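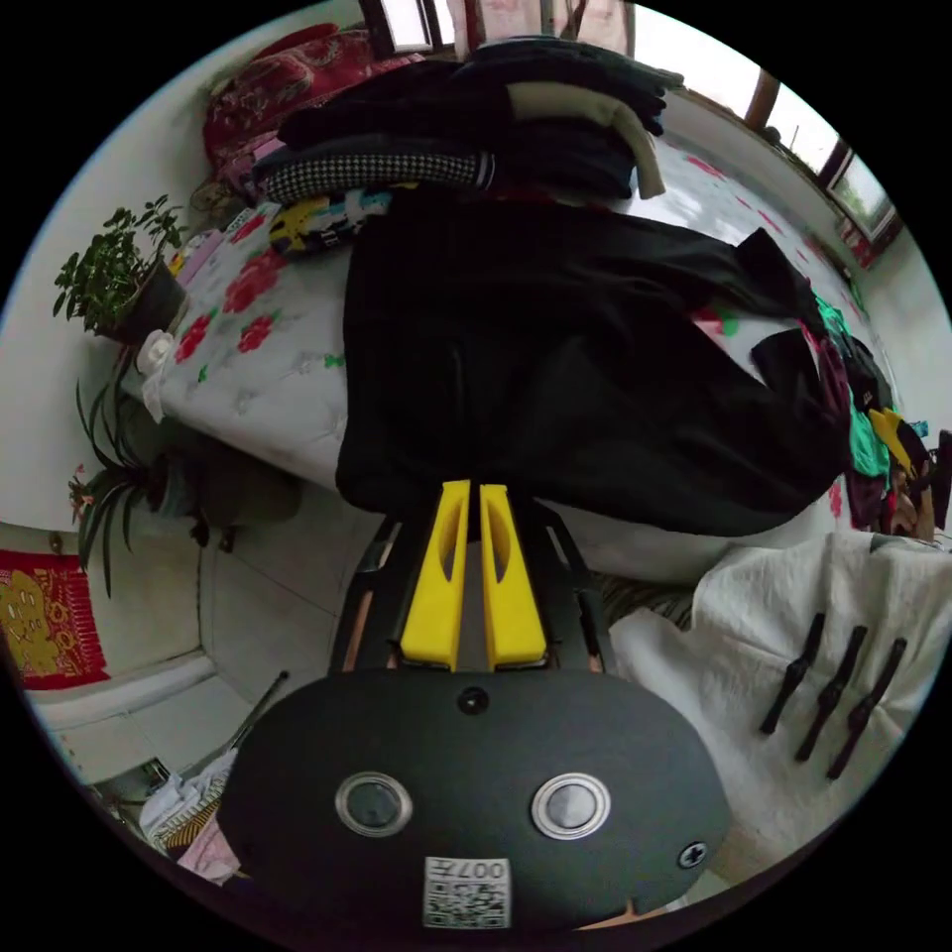
Equipment progress report, Plolstead home laundry project
2022-05-18

Where the money stands

Hi all, me again with the equipment update. The short version is that we're inside the budget you approved in March, we have the grippers we need for now, and there's one purchase I'd like to talk you into before the next round.

We now own 16 hand-held grippers from Rakena, all the same black body with the yellow fingers. I had asked for 19 in the original plan. I held back on the last three when I saw how much the spare fingers were going to cost, and I'm glad I did, because fingers are what we go through. Bodies seem to last forever (knock on wood). The fingers get swapped, dropped, left in a jacket pocket and driven across town. So the money for those three grippers went into spares and a decent hard case, and I've moved the line in the spreadsheet so you can see it.

Working in people's homes

The bedroom visits are going well! A bed is a great work surface for clothes. It's wide, you can get at it from more than one side, and people already sort their laundry there, so we don't have to bring a table up the stairs. I've dropped the folding table from the budget completely. Two people with a gripper each can share one bed if they agree on who has which side.
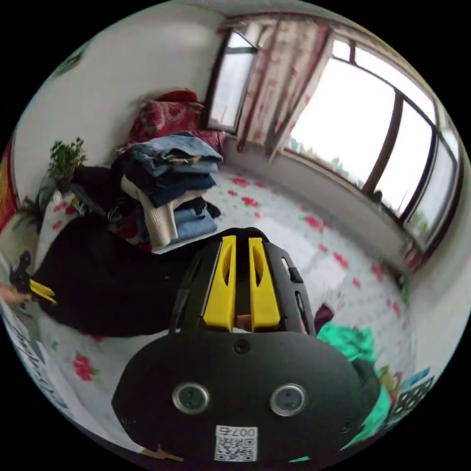
Two grippers at the bed, with the jeans stacked up in the middle.

What the visits have changed is my thinking on lighting. I had $1,000 set aside for lamps and stands, and so far I haven't spent any of it. Most of the bedrooms have good daylight from big windows, and the lamps I tried out at the office were heavy and took ages to set up. Shiny bed covers are a bit of a headache on bright days – you get the window bouncing right back at you – and a lamp would only add to that. I'd like to keep half the lighting money for darker homes in the fall and put the rest toward what comes next.

Charging and carrying

My ask is for a Prusach charging case. Right now we charge off whatever wall socket is free, and in a bedroom that usually means one socket, behind something.
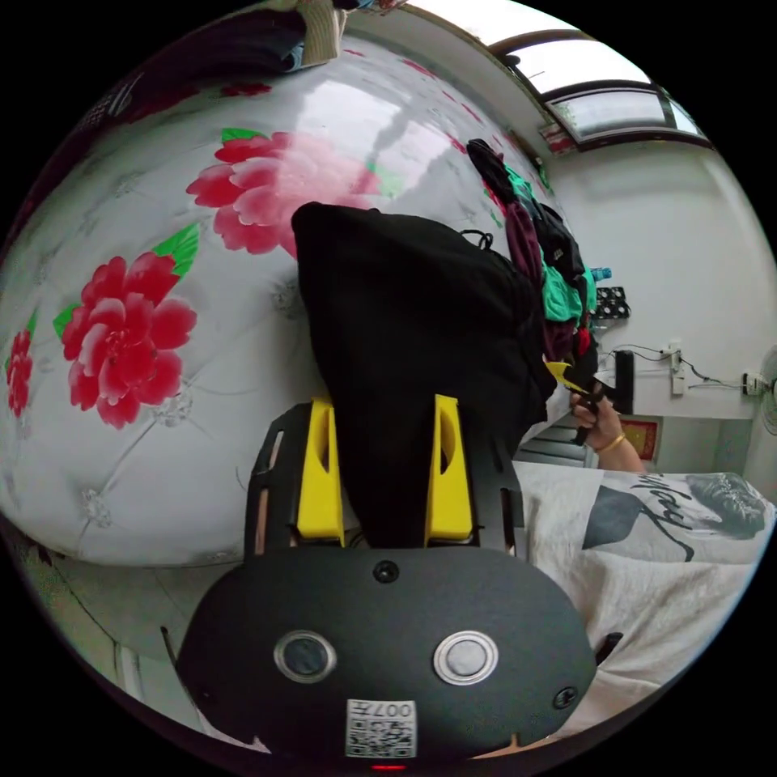 With the case we'd arrive with everything full and go home without having touched the family's outlets at all. It would also end the cable bag, which I have untangled more times than I care to admit. The quote came in a little over the half I want to move from lighting, and I can cover the difference from the finger spares if nothing dramatic happens before July.

Still open

Utero, our labeling software, needs 23 seats if the student helpers come on in the summer. I don't want to sign for that many until I know who's really coming, so I've left the old number in the budget and flagged the row in yellow.

I also owe you the insurance paperwork for taking equipment into private homes. The form is filled out, the insurer wants serial numbers, and I'm typing those up this week.

If the lighting switch is okay with you, a one-line email is plenty and I'll place the Prusach order the same day. I'm keeping the quote on hold until the end of the month.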